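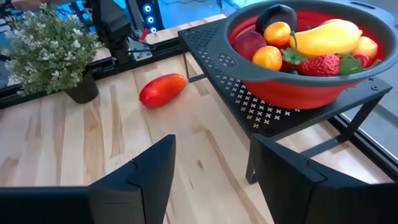 Wooden tabletop, with the grain showing

Last updated: 9 January 2022

Hello all, and sorry this is a bit longer than the last one. You asked how the Clandeck grant is being spent on the under-16s, so I'll start with the physio cover, as that's the bulk of it.

We've now had a qualified physio at every home match since June, and at most of the away ones too. Stornon away was the exception — the fixture got moved at short notice and we had to rely on their first aider, who was very good. Jihad Zein has taken over the injury log from me and it's a lot tidier than it was! We had 18 injuries written up in the half-season, mostly ankles and hamstrings, and 3 of those meant more than a month out. 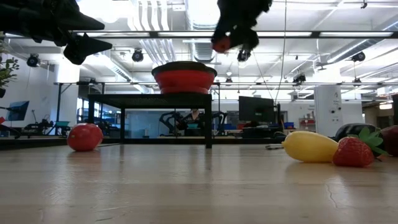
The hamstrings worry me a bit. They nearly all came in the second half of matches, and Jihad reckons our warm-up is fine but we're rushing players back after a knock. So from now on anyone with a muscle strain has to get through a full 90 minutes of training, spread over two evenings, before they're picked. The lads grumbled. Two of the parents did as well, and I've spoken to both.

Money next. We're £200 over on strapping and ice packs, which I should have seen coming, and under on travel because the Brikine trip was called off with a frozen pitch. I'd like to move one across to the other if you're happy with that — just drop me a line.

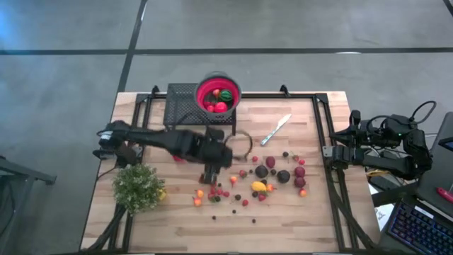 On the pitch we're fourth, with Salameh to come at home and then the rearranged Brikine game. Our first-choice centre half should be back for one of them, though I wouldn't bet on which. I'll send the full accounts with the next report, along with the receipts I still owe you from the autumn.

Related items
Under-16s fixtures and results
Return to play: notes for parents
Previous report to Clandeck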